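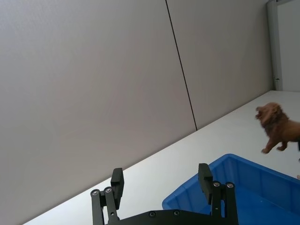

The lion, mid-roar, on the white table with the blue bin.

Toy Shelf Clear-Out, Part 2
Posted 20 March 2025

Hi again! If you read the January post you'll know I've been trying to get the toy animals under control before we move the craft things into the back room. I pulled everything out, wiped down the table, and then (of course) spent most of the afternoon looking at the animals instead of putting them away. They're just so much fun to handle again after years in a box.

The lion is my favorite. I love the mane on him, all those rough reddish-brown tufts against the smoother tan of the body. A lot of toy lions get a mane that looks like a bath cap, so whoever sculpted this one deserves a raise. He came from a church sale in Merlow, in a bag with a giraffe and a very chewed zebra, and I paid two dollars for the lot. The giraffe has since gone to my niece. The zebra is still under review.

A few people asked how I'm sorting them, so: big cats and bears together, farm animals together, dinosaurs in their own bin with the lid on. I tried sorting by size first and it was a mess, because a chicken and a hippo can be the same size in this hobby and then you can't find either one. Anything with a cracked leg goes in a shoebox until I buy more glue.

The full count came to 121 animals, which is a bit more than I'd told my husband. I'm letting 20 of them go, mostly doubles, and those will be on the swap table at Pluvham library from next week. Come by and take a cow, please, I have so many cows!

For cleaning I use warm water, a drop of dish soap and an old soft toothbrush. Go easy around painted eyes. Manes and woolly bits hold on to water, so stand them on a towel overnight before anything gets a lid on it.

Still looking for a standing camel in the same scale as the lion, if anyone near Skarkley has one to trade. Leave a comment or catch me at the swap table.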